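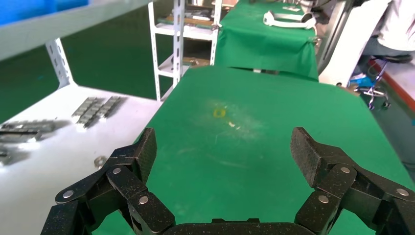 **Sorting and Staging of Small Metal Parts at a Shared Work Table**
Project report, Applied Workplace Practice, Welden campus
Submitted Sun 25 August

## 1. Purpose

This report sets out the work carried out by our group on the layout of a parts bench. The task was set by Nukcombe, which supplied the stamped parts, and was completed in the teaching workshop at Welden. The group was asked to recommend how small metal pieces should be laid out before they are handled, and what surface they should be handled on.

The project began in February with a review of the existing bench rules. Those rules had been written for larger items and said very little about brackets, strips or connectors. Parts were commonly set down wherever there was space, and students finishing a session left them there for the next group to sort.

## 2. Layout of the bench

The bench was divided into zones. A soft green surface was reserved for handling. Smooth white surfaces beside and behind it were used for staging, and a shallow tray was provided for flat pieces and brackets. Parts of one kind were to be kept together, and a part in use was to have the green surface to itself wherever possible.

The group considered three coverings for the handling zone. Bare tabletop was rejected early on account of noise and scratching. A ribbed rubber sheet from Jukard held the parts well but caught their folded edges. Green was preferred by most members for contrast, as a grey part is easily lost on a pale bench.

Marks on the green surface were discussed at length. Scuffing does not affect the parts, but it makes small scraps harder to notice, and a scrap under a flat panel can cause the panel to rock. The revised rules therefore call for the surface to be wiped at the start of each session as well as at the end.

## 3. Handling of sheet-metal parts

Stamped parts with folded flanges proved the most awkward items in the set. They do not lie flat on every side, and their notched edges can catch on cloth. The group agreed that such parts should be lowered onto the surface and turned there, and should not be slid across it. A cloth that shifts under the part defeats the purpose of having one, and a plain binder clip on the cloth edge is an adequate and inexpensive means of holding it. 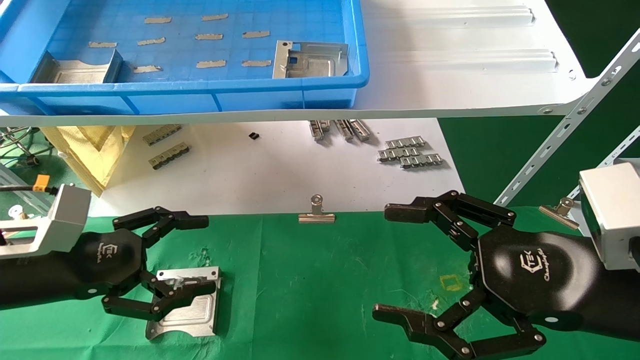

Ostapchuk, in written comments on the draft, asked whether the cloth should be retained at all, given that a fixed mat would need no clip and could be wiped in place. The comments also noted that cloth holds metal dust, and that a washing schedule would have to be assigned to someone.

The group accepted the second point and has added a washing schedule to the rules. On the first, it was decided to leave the choice open. A fixed mat is easier to keep clean, while a cloth can be lifted away with any scraps still on it and shaken out over a bin.

## 4. Staging of small pieces

Flat strips should be placed in the tray in rows, with space between them so that each can be picked up by its edge. Brackets may share the tray provided they stand clear of the strips. Connector pieces are best stood upright in a group close to the shelf, where a sleeve or a larger part is less likely to knock them over.
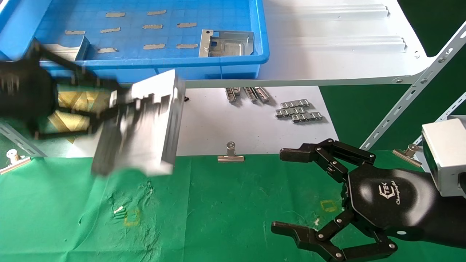 Screws remain the weak point of the layout. No zone was assigned to them in the first draft, and they tended to be put down beside whatever part was being handled at the time. A lidded dish is recommended, kept on the white surface and returned to the shelf with the tray.

Long segmented strips also need further thought. They take up more room than their size suggests and are liable to hook together when stacked. The group's preference is to stagger them with the ends showing, but a narrow rack would be a better permanent answer.

## 5. Recommendations

- Adopt the zoned layout for all sessions involving small metal parts.
- Wipe the handling surface before and after use.
- Provide a lidded dish for screws.
- Obtain a quotation for a narrow rack, to a limit of $80.
- Review the rules after 11 weeks of ordinary use.

## 6. Limitations

The layout was tried only with the parts supplied by Nukcombe. Heavier or oily parts may need a different covering. The group was also unable to test the layout with two people working from opposite sides of the table, and the present zones may not suit that arrangement.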